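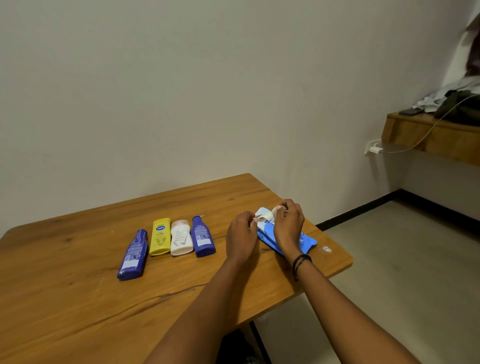

Automatisierung am Packplatz: Was ändert sich für das Team?

Gefragt von packtisch_nord, 16. Januar 2022

Hallo zusammen,
wir sind ein kleiner Betrieb, der Pflegeprodukte aufbereitet und zu Sets zusammenstellt. Flaschen abwischen, Etikett auf der Rückseite prüfen, Kappe prüfen, hinlegen, nächste. Bis jetzt machen wir das komplett von Hand, mit Feuchttüchern aus der Packung. Im März bekommen wir einen Roboterarm von Clireck, der das Abwischen und Ablegen übernehmen soll. Ich freu mich riesig drauf, ehrlich gesagt mehr als manche Kollegen! Meine Frage an alle, die so was schon haben: Wie verändert sich die Arbeit am Tisch? Sitzt man dann nur noch daneben und guckt zu? Und kommt so ein Arm mit verschieden geformten Flaschen klar, oder muss man ständig umstellen?
Danke schon mal!

zetcombe_schicht2

Glückwunsch, das wird spannend! Wir haben bei uns am Standort Zetcombe seit einem Jahr zwei Arme laufen und ich möchte sie nicht mehr hergeben. Zugucken ist nur in der ersten Woche, danach hast du dafür gar keine Zeit mehr (und Lust auch nicht). Bei uns macht der Arm die glatten, immer gleichen Flaschen, wir machen alles andere: klebrige Kappen, verrutschte Etiketten, Pumpspender, Kleinserien. Pro Durchgang liegen 20 Flaschen in der Ablage, und wenn der Greifer eine nicht sauber zu fassen kriegt, legt er sie nach rechts raus und jemand von uns nimmt sie in die Hand.

Was mich überrascht hat, sind die Tücher. Ein einzelnes weiches Tuch aus der Packung ziehen, das macht jeder Mensch nebenbei, und der Arm hat sich damit wochenlang blamiert. Mal kamen drei auf einmal, mal hing die ganze Packung dran. Am Ende haben wir einen festen Spender hingeschraubt, und seitdem läuft es. Plant das gleich mit ein!

Zum Umstellen: Neue Flaschenform anlernen dauert bei uns 5 Minuten, wenn sie flach liegen kann. Runde Flaschen rollen, da braucht ihr Mulden in der Ablage. Und meine Handgelenke tun abends nicht mehr weh, das allein war es mir wert.

valine77

kommt auf die flaschen an. bei uns gings, bei der nachbarabteilung nicht

Boateng_Werkstatt

Ich kann das meiste von oben unterschreiben, ein Punkt noch: Lasst die Leute, die jetzt am Tisch arbeiten, den Arm selbst einrichten. Bei uns hat das zuerst eine Fremdfirma gemacht, und im Team wollte keiner ran. Dann haben zwei Kolleginnen aus der Packerei die Schulung bekommen, und plötzlich kamen Ideen ohne Ende, tolle Ideen! Andere Reihenfolge, Kappen alle in eine Richtung, Etikett nach oben, damit die Kontrolle in einem Rutsch geht. Die beiden sind inzwischen eine Lohngruppe höher. Klärt das mit dem Geld aber vorher und schriftlich, das gab bei uns Ärger.

Und behaltet einen Handplatz. Wenn der Arm steht, wischt ihr sonst gar nichts mehr.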